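Felt storage pouch

A felt storage pouch is a soft container made from pressed or needled fiber, used in homes for keeping cloths, cables, papers, scarves and other light goods. The name covers a loose family of products. Some are flat sleeves with one open edge, some close with a zipper or a snap, and the larger ones are sold as bags. There is no agreed size at which a pouch becomes a bag, and sellers use both words for the same item.

Material

Traditional felt is made by matting wool with moisture, heat and pressure. Most inexpensive pouches contain little or no wool. They are made from polyester fiber tangled together by barbed needles, and the result is sold as "felt," "wool-style felt" or simply "soft fabric." The wording on a label should be read with some care. A product called wool felt may contain only a small share of wool, and a photograph in a catalog does not settle the matter, as the two materials look much alike once dyed.

Gray is the usual color. The common explanation is that gray hides dust, but this is doubtful. Pale lint shows up well on charcoal felt, and dark threads show up well on the lighter shades. Cheap dyeing and a fashion for plain interiors probably account for more of it.

Construction

A simple pouch is a single sheet folded over and stitched at the sides. Felt does not fray when cut, so the edges can be left raw, though makers often add a hem, binding or piping for looks. Larger bags may have a zipper, a strap or metal hardware. Without a stiff insert, a large felt bag tends to sag in broad folds when lifted, and its printed dimensions are best taken as those of the bag laid flat.

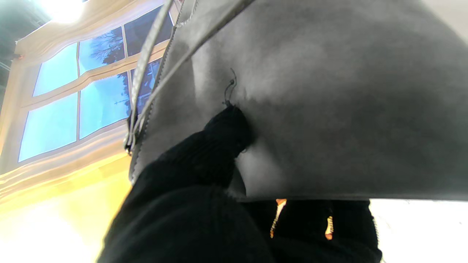
Hardware is the weak point. Needled felt stretches around a small stitched area, and a clasp or strap end that carries weight will slowly pull the fabric out of shape. Claims that a bag is "reinforced" often refer to one additional row of stitching. The Flurnex range, sold from December 2019, was advertised as load-tested, but the seller's leaflet gave no weight and did not say how the test was carried out.

Use in the home

The pouch is mostly used for grouping small textiles that would otherwise slide around in a drawer. Dusting cloths, napkins, glasses cloths and thin scarves are typical contents. Knitwear and jackets are sometimes stored in the larger bags, although a zipper inside a soft bag can catch on knitted fabric, and outerwear is generally better off on a hanger.

Two methods of filling are described in household manuals:

Flat filling. The cloth is folded to a little less than the width of the pouch and slid in while one end of the pouch is held down.

Tuck filling. The cloth is pushed in by its leading edge, a bit at a time, and smoothed through the felt afterward.

Flat filling gives a neater result on paper. In practice felt grips cotton and fleece, the fold catches at the opening, and the cloth bunches up unless the pouch is held wide. Tuck filling is less tidy and usually quicker. 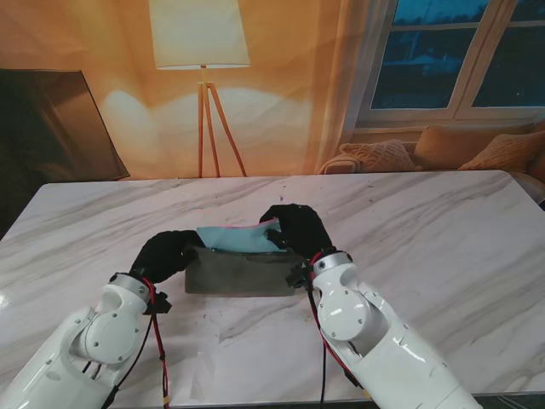
A light blue cloth at the opening of a dark olive-gray pouch.

Claimed benefits

Writers on home organization credit felt pouches with saving space. The evidence is thin. A pouch adds two layers of fabric to whatever is put in it, and a folded cloth takes up the same room inside as outside. What may be gained is order, which is harder to measure.

The figure most often repeated comes from a reader survey by the housekeeping newsletter Flitley, which received 3,237 replies. Of these, 918 came from people who said they used fabric pouches, and most of that group reported finding things faster. The survey had no comparison group, and its readers had signed up for tidying advice in the first place. Ye-seo Na, reviewing it for the household journal Skerkeo on 18 Nov 2020, wrote that it "tells us that people who like pouches like pouches." Diệp Lý, who edited the newsletter, replied that the survey had never been offered as a study. Later articles have gone on quoting it as one.

Breathability is another frequent claim. Loose felt does let air through, but a filled pouch packed tightly among others in a drawer gets very little of it. Damp cloths should be fully dry before they are put away in any kind of bag.

Care

Polyester felt can normally be wiped or washed by hand in cool water. Wool felt shrinks if agitated while warm. Pilling occurs on both, and a lint roller removes loose fiber along with some of the surface. Creases relax if the pouch is left flat under a book. Ironing is often recommended, usually without mention that polyester felt turns shiny under a hot iron and can melt.

See also

Drawer divider
Garment bag
Needled felt
Zapata fold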